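Notebook – March, Cidatstead bench

Carried on with the wiring for the Kondar board. Cleared the white table first and went back over the lead list, which still had 2 entries swapped from the last revision. Fixed in pencil, needs retyping.

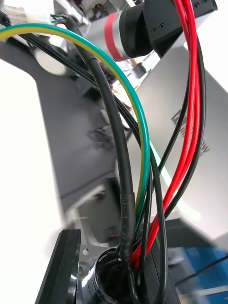
CABLES AND EARTH

Green/yellow earth goes into the bundle with the reds and the thin blacks, all down to the round port. The thick black cable has a sleeve near the bottom with a marking on it, too faint to copy. Look it up in the Gittins parts list. Want 30 mm of slack on the earth – add to the drawing.

Harness next. Ring terminals on the green and on one black, white housing on a pair of leads, black multi-pin on the red and black. Keep all of it off the table until the board is lined up. Crimp sleeves are low, 3 left in the drawer. Order 24 from Praruro.

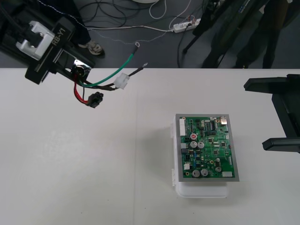 Harness held up at left, board on its white enclosure at right.

To do: label both ring terminals, retype lead list, check screw length for the grey frame.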